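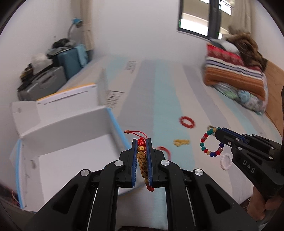
Jeanie Dunbar asked at the end of last session whether a knotted charm has to be worn at all, or whether it can simply hang from a bag or a window catch. Either! Cord work is wonderfully forgiving that way, and I'd love you all to try both before we meet again.

Session 8: Cords, knots and small beads

The charm on red cord is our model for today. Follow it from the top: a thin loop carrying a little amber bead, then a braided knot section, a round gold bead, the long engraved pendant, one more gold bead and a short braided tail. Look how much the knotting does before you even reach the pendant.

Cut 72 cm of cord and fold it in half. Thread the top bead first – it is maddening to add later. Keep your knots snug but don't strangle them.

The bracelet of translucent beads is a different pleasure altogether: red, teal, blue, amber and pink, all letting the light in. For yours, lay the colours out on a striped cloth or plain towel and shuffle them until you're happy.

For next time: one charm, any colour, with a tail of your own design. Spare cord is in the Buchanan room, top drawer. Reading is the Niruneck booklet, knots chapter only.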